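Setting up the two-arm pouring task, part 2: recording and scoring

This page assumes both arms are mounted and calibrated as in part 1. The left arm lifts and holds the cup, the right arm holds the bottle. Rutilio Esquivel wrote the control code, which we call Trevo.

1. Clear the table and put out one paper cup and one uncapped bottle. Start with both grippers open.

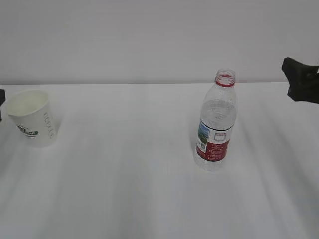
Move the start positions a little between runs. Our June set of 400 runs used fixed positions, and the policy failed once the cup shifted by 36 mm.

2. Record from both cameras, and start them before the arms.

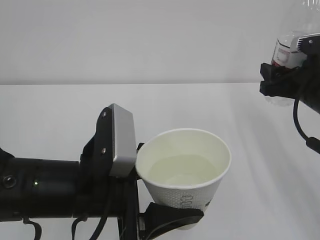
The close camera is the one we use for scoring. Check that it sees over the rim, so that the liquid in the cup shows while the bottle is held tilted above and to the right.

3. Label each run by phase: reach, hold, pour, return.
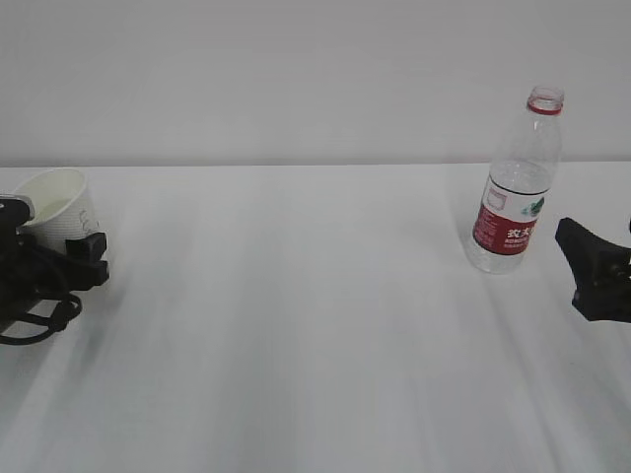 Phases are set from the wide camera. We judge each arm separately, as the left gripper can have the cup while the right one is open beside the standing bottle. Gobnait Hennessy's script flags any run with a phase missing.

4. Score the pour.
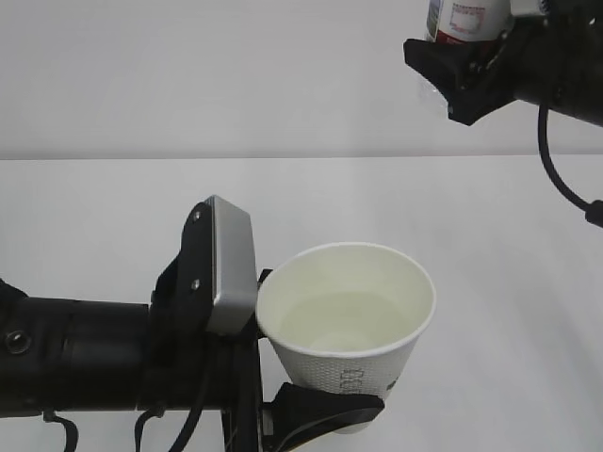 Spills count as failures, however small. Training on varied starts took us to 90 per cent success. Send odd cases to Lăcrămioara Ursu with the run number.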